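**FOR IMMEDIATE RELEASE**

# Pristalell Opens Second Parts Counter in Hellholm, Adds Same-Day Pickup for Brake and Suspension Orders

HELLHOLM, April – Pristalell, a supplier of replacement parts for passenger cars and light trucks, today announced the opening of its second parts counter in Hellholm. The new location serves independent repair shops and private car owners and carries brake, steering, suspension and cooling parts for domestic and imported vehicles.

The counter occupies the former Fawzy tire building on the north side of town. Pristalell signed the lease last fall and spent the winter refitting the stockroom, replacing the loading door and installing new shelving. The company's original counter, on the south side, remains open with its current staff and hours.

With the opening, Pristalell is introducing same-day pickup in Hellholm. Orders for stocked parts placed before 2 p.m. will be ready at the customer's chosen counter by close of business. Orders placed later in the day will be ready when the counter opens the next business morning. There is no charge for pickup and no minimum order. Special-order parts, body panels and complete exhaust systems are not included at this time.

"Shops in Hellholm have had to plan their lifts around our delivery van," said Afonso Sequeira, general manager of Pristalell. "A car that comes in with a seized caliper in the morning should be able to leave the same evening. Having stock on both sides of town gives our customers a fair chance at that."

### Inventory and fitment

The north counter opens with brake pads, rotors, calipers, hoses and wheel bearings for the vehicles most often serviced by local shops. Control arms, tie rod ends, sway bar links, struts and mounts are stocked in left and right pairs where the manufacturer supplies them that way. Water pumps, thermostats and radiator hoses complete the opening inventory, and ignition parts will be added during the summer.

Customers may look up parts by year, make, model and engine, or by the vehicle identification number. Pristalell recommends the second method for vehicles built during a model change, when two different brake or steering systems may have been fitted in the same year. Counter staff will check any order against the identification number on request before the part leaves the building. 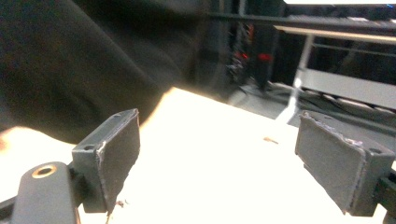

Part of the interest among local shops concerns returns. Umell, which has held a trade account with Pristalell for several years, said by email that the wider stock was welcome but that the old return window had caused more trouble than any shortage, particularly when a customer put off a repair after the parts had been bought. The message asked that core deposits be credited at either counter, regardless of where the part was sold.

Pristalell has revised its policy accordingly. Unused parts in their original packaging may now be returned within 30 days of purchase, at either Hellholm counter, with a receipt or trade account number. Core deposits on calipers, steering racks, alternators and starters will be credited at the counter where the old unit is handed in. Cores must be drained of fluid and returned in the box supplied with the replacement. Electrical parts may be returned only if the packaging seal is unbroken.

### Trade accounts

Existing trade accounts are valid at both locations and do not need to be renewed. Shops that wish to open an account may apply at either counter with a copy of their business license and tax certificate. Approved accounts receive trade pricing from the first order, monthly billing and a printed statement that separates parts, deposits and credits.

Local delivery continues on the present schedule. Delivery is free to trade accounts on orders of $100 or more within the Hellholm town limits. Smaller orders and deliveries outside the limits are charged at the rate posted at the counter.

"We looked at ending the van route once pickup was in place, and our customers asked us to keep it," Sequeira said. "A two-person shop can't always spare someone to drive across town, so the route stays as it is."

### Availability

The north counter is now open to the public. Same-day pickup is available at both counters, and orders may be placed by telephone, in person or through the Pristalell online catalog. Prices are the same in all three cases. The revised return policy applies to all purchases made from April onward. Purchases made before that month remain subject to the terms printed on the original receipt.

### About Pristalell

Pristalell supplies new and remanufactured replacement parts to repair shops, fleet operators and vehicle owners in Hellholm and the surrounding area. The company sells original equipment and aftermarket lines and operates two retail counters.

**Media contact:**
Press Office, Pristalell
Hellholm South Counter

###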